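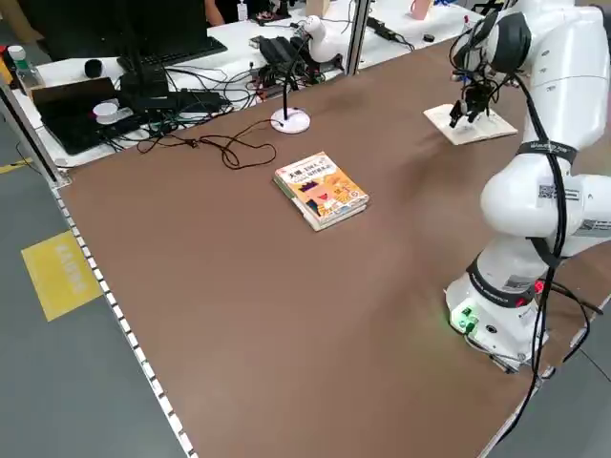 스콜라흐(Skolach) 공개 연구실 방문기: 로봇에게 보여 줄 예제를 모으는 곳

5월에 스콜라흐 공개 연구실에 다녀왔습니다. 신청할 때만 해도 유리벽 너머로 팔 몇 대 구경하고 기념품 받고 나오는 행사겠거니 했는데, 오후 2시에 들어가서 문 닫을 때까지 있었네요. 다리는 아픈데 집에 오는 버스에서도 계속 메모를 하고 있었습니다.

제가 제일 보고 싶었던 건 학습용 예제를 모으는 방이었어요. 완성된 시연 영상은 인터넷에 널렸지만 그 앞 단계는 좀처럼 볼 기회가 없으니까요. 브레디아(Bredia)라는 이름이 붙은 이 프로젝트는 책상 위 물건을 다루는 동작을 한 건씩 기록해서 모읍니다. 한 건을 여기서는 '에피소드'라고 부르고, 시작 자세에서 출발해 동작이 끝날 때까지 관절 값과 영상이 같이 저장된다고 해요. 제가 간 날 안내 화면에 적힌 누적 에피소드는 2547건, 그중 검수를 통과한 것이 1666건이었습니다. 나머지는 버리느냐고 물었더니 따로 보관한답니다. 실패한 동작도 나중에 쓸 데가 있다고요. 이 얘기가 저는 무척 좋았어요!

의외로 방은 조용했습니다. 공장 라인 같은 소음을 상상했는데 관절이 움직일 때 낮게 윙 하는 소리뿐이고, 팔이 멈추면 키보드 소리가 들릴 정도였어요. 작업대 뒤쪽 흰 책상에는 모니터와 노트북, 케이블 뭉치가 가득해서 대학 시절 동아리방 생각도 났고요.
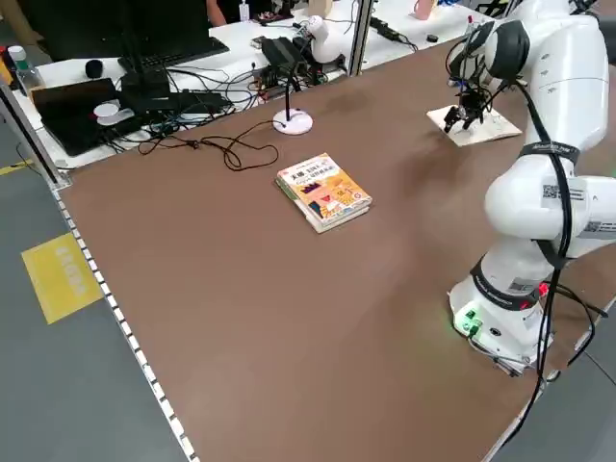
읽는 시간 5분

기록 방식 얘기를 조금 더 해 볼게요. 같은 과제를 반복하더라도 물건 위치나 각도를 조금씩 바꾼다고 합니다. 똑같은 배치만 잔뜩 모으면 모델이 그 배치를 외워 버려서, 종이가 손가락 한 마디만 옆으로 가도 엉뚱한 데를 집으러 간다네요. 반대로 한꺼번에 너무 많이 바꾸면 무엇 때문에 실패했는지 찾기 어려워지고요. 그래서 배치표를 만들어 두고 10건마다 한 번씩 조건을 바꾸는데, 이 표 이름이 팔룸보(Palumbo)입니다. 왜 팔룸보인지는 물어보고도 답을 못 들었어요. 다들 웃기만 하더라고요.

검수 화면도 보여 줬습니다. 영상을 빠르게 돌리면서 그리퍼가 언제 닫혔는지, 중간에 끊긴 구간은 없는지 표시하는 작업인데 생각보다 눈이 금방 피로해져요. 체험 자리에서 저도 해 봤는데 다섯 건째에서 벌써 한 군데를 놓쳤습니다(변명하자면 화면이 꽤 멀었어요).

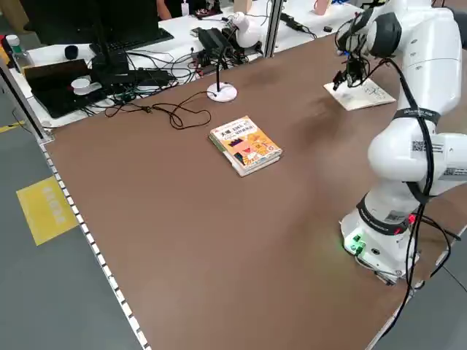 저는 동네 도서관에서 어린이 자료를 정리하는 일을 합니다. 반납된 책을 펴서 찢어진 데를 살피고, 낱장이 빠졌으면 따로 모아 두고, 다시 꽂는 일을 매일 하다 보니 로봇이 책이나 종이를 다루는 모습이 남 일 같지 않았어요. 얇은 종이는 사람 손으로도 은근히 까다롭거든요. 책상에 납작하게 붙은 종이는 손톱으로 모서리를 살짝 들어야 하는데, 그림이 그려진 흰 종이 바로 위에 검은 그리퍼 손가락이 떠 있는 걸 보는 순간 저도 모르게 손가락에 힘이 들어갔습니다. 가운데 포개 놓은 책 두 권도 계속 눈에 밟혔고요. 위에 있는 건 만화풍 그림에 한자 제목이 큼직한 책이라 우리 서가에 있었으면 아이들이 제일 먼저 뽑아 갔을 것 같아요. 표지가 이렇게 알록달록한 책은 카메라로 구분하기가 쉬운 편인지, 색이 비슷한 전집류는 어떤지 궁금해서 질문지에 적어 내고 왔습니다.

마지막 순서는 옆 건물 욱게이트(Ukgate) 전시실이었습니다. 예전 세대 장비와 초기 기록을 모아 둔 곳인데 설명판 글씨가 작아서 가까이 가서 봐야 해요. 그래도 초창기 기록지는 꼭 보세요. 손으로 적은 메모가 그대로 남아 있고, 실패 사유 칸에 '종이가 두 장이었음'이라고 적힌 걸 보고 한참 웃었습니다.

가실 분들께 몇 가지만 적어 둡니다. 예제 수집실은 한 번에 들어가는 인원이 적으니 도착하자마자 이름부터 올려 두세요. 안쪽은 냉방이 세서 겉옷이 필요하고, 질문지는 출구 쪽 상자에 넣으면 메일로 답을 준다고 합니다. 제 답장은 아직 안 왔는데 오면 이 글 아래에 덧붙일게요.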